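Granthorpe to replace water main under Warkton Road starting in March
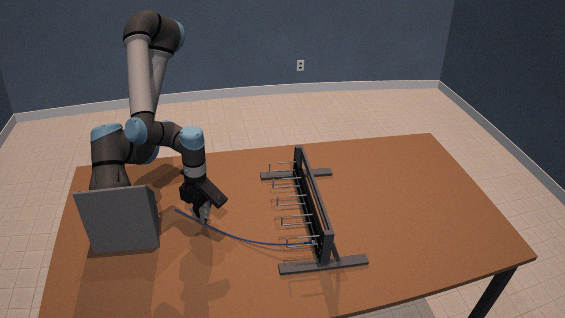
6 min read

Granthorpe will begin replacing the water main under Warkton Road in March, the town's public works department said. The work will close one lane for most of the spring and will mean short water shutoffs for homes and businesses along the route.

The new main will run 3000 feet, from the pump house at the east end of Gemdale Avenue to the Warkton town line. The pipe in the ground now is cast iron and was laid in two stages, the older part of it before the road was paved. It has broken five times in the past two winters. The last break, near the Gemdale Avenue light, left the street closed overnight and sent water into the basements of two stores.

The department said 228 properties are connected to the stretch being replaced. Most are single-family homes. The rest include a laundromat, a dental office, two churches and the Noiphan Street apartments, which have their own connection at the back of the lot.

Work hours will be 7 a.m. to 4:30 p.m. on weekdays. No night work is planned except at the Gemdale Avenue intersection, where crews will tie the new pipe into the larger main that feeds the north side of town. That connection is expected to take two nights. Residents within a block will get a notice on the door before it happens.

The northbound lane will be closed in sections while the trench is open. Traffic will alternate through the remaining lane with flaggers during the day, and steel plates will cover the trench after hours so both lanes can open in the evening. Drivers going through to Warkton are asked to use Noiphan Street and the county road. Trucks over the posted weight limit on Noiphan Street will still have to use Warkton Road and should expect delays of up to 15 minutes.

School buses will keep their current stops for now. The stop at the corner of Warkton Road and Gemdale Avenue may move one block south when work reaches the intersection. The school district will send that change to families directly.

Trash and recycling will be picked up on the usual days, but carts on the northbound side need to be at the curb by 6:30 a.m. so the trucks can get through before the lane closes. Carts put out later than that may be left until the next pickup. Mail delivery should not change.

Each property will have its water shut off at least once, when its service line is moved to the new main. The department expects a typical shutoff to last four hours. Notices will go up two days ahead. If a shutoff has to be called off because of weather or a problem in the trench, a second notice will be left with the new date.

After the water comes back on, residents should run the cold tap in the bathtub or a laundry sink for several minutes until it is clear. Faucets with screens may clog with grit and can be unscrewed and rinsed. Hot water should not be used until the cold water runs clear, to keep sediment out of the water heater. Cloudy water caused by air in the line will clear by itself in a glass.

Temporary pipe will be laid along the curb in front of some homes on the northbound side, where the old main has to come out before the new one can go in. Those homes will get their water through a hose connected at the outside spigot. The water in the temporary line is treated and tested the same way as the rest of the supply. Pressure may be a little lower than usual, and the water may be warmer on sunny days. People should not park on the temporary pipe or drive over it except at the ramps.

The town will pay for the new main, the valves, the hydrants and the part of each service line between the main and the curb stop. The line from the curb stop to the house belongs to the property owner. Crews will note the material of that line when they make the connection. Owners whose line is lead or galvanized steel will get a letter and can have it replaced while the trench is open. The town is offering to spread that cost over 24 water bills with no interest. Owners who want to hire their own plumber may do so but will need a permit, and the permit fee will be waived until the project ends.

Seven hydrants will be replaced, and two will be added on the long block north of the laundromat, where the present spacing is wider than the fire department wants. Hydrants that are out of service will be bagged. The fire department has been given the order of work and will bring a tanker to any call on the street while hydrants are down.

Three maples on the northbound side are close to the trench line. The department had first planned to take down all three. After residents objected at a meeting last fall, the line was shifted toward the center of the road to keep two of them. The third, in front of the dental office, has a split trunk and will be removed before digging starts. A new tree will be planted there when the sidewalk is finished.

Sidewalk panels that are broken or lifted by the work will be replaced. Panels that were already in bad shape are not part of the contract, although the town said it will look at adding some of the worst ones if there is money left. Driveway aprons will be put back in the same material they have now. Lawns will be graded and seeded, and residents are asked to water the seed if they can.

Business owners at the fall meeting asked mostly about parking. The lot behind the laundromat will be open to customers of all the stores on the block during work hours, under an agreement with the lot's owner. Signs will mark the entrance from Noiphan Street. The two-hour limit on Gemdale Avenue will not be enforced while the lane closure is in place. Deliveries can be made from the southbound side before 9 a.m.

The project will be paid for with a state loan and money set aside from water rates. The rate increase that took effect last year was meant to cover it, and the department said no further increase is planned for this project. Bids came in slightly under the estimate. The difference will be held for rock, which crews expect to hit near the town line.

Paving will come in two steps. A temporary patch will go over the trench as each section is finished. The full width of the road will be milled and paved after the trench has had time to settle, which the department said will probably be late summer. Lane markings will be painted after that, including a crosswalk at Noiphan Street that residents have requested for several years.

Warkton is planning to replace its own part of the main from the town line south, but has not set a date. The two systems are joined by a valve that is normally closed and can be opened if either town loses pressure. That valve will be replaced as part of the Granthorpe work, and the connection will be unavailable for roughly a week.

Residents who use medical equipment that needs running water, or who cannot go without water for part of a day, should call public works before the work reaches their block. Bottled water can be dropped off. Owners of rental property are asked to pass notices on to tenants, as the bills for many of the units go to an address out of town.

Maps showing the order of work are posted in the town hall lobby and at the library. The map will be updated as sections are finished. Questions and damage reports can be made to public works at extension 1351, or in person at the counter from 8 a.m. to 4 p.m. After hours, calls to the same extension go to the on-call crew, which handles leaks and loss of water only. Complaints about plates, signs or noise will be returned the next working day.

A second public meeting will be held before digging begins. The department will mail the time and place to every address on the route.

Last updated: March, 9:40 a.m.

Contact the newsroom | Copyright Granthorpe local news. All rights reserved. | Back to top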